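Search this site
Enter keywords
Go

Window and Sill Cleaner, part-time, Whitlock building, Gemthorpe

We're looking for a careful, good-humoured person to join our small cleaning crew at Whitlock, where the windows have been getting a bit ahead of us (there are 142 of them, and a fair few sit at ground level where everyone walking by has an opinion). The job is 16 hours a week to start, mornings mostly, and we're quite happy to talk about school runs, classes or another job you might be juggling.

You'd be working alongside Myrtle Van Dusen, who has looked after the building for years and is very generous with her tea and her knowledge of streak-free glass. Gloves, cloths, squeegees and a decent step stool are all supplied, and you'll have two paid days of training before you're given a floor of your own. 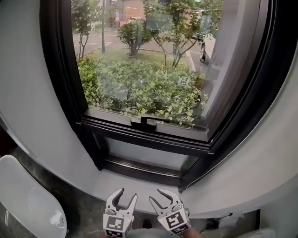

Most of your time will go to the insides: glass, frames, latches and ledges. Dark metal frames show every fingerprint, so we wipe them down after the glass and dry them with a clean cloth. Where a window has a clear pane above and a frosted one below, like the one looking out over the shrubs and the parked vehicle, please use a separate cloth for each, and take a soft brush along the sill channel before you start on the ledge. The black latch handles get a gentle wipe too, lever and all.

Experience is lovely but not needed. We'd sooner have somebody who enjoys seeing a job done properly and will tell us when a seal looks tired or a handle feels stiff.

To apply, send a short note about yourself to Delphine Okafor at the Gemthorpe office, or drop in and ask for her at the front counter. Applications close April 19, 2022.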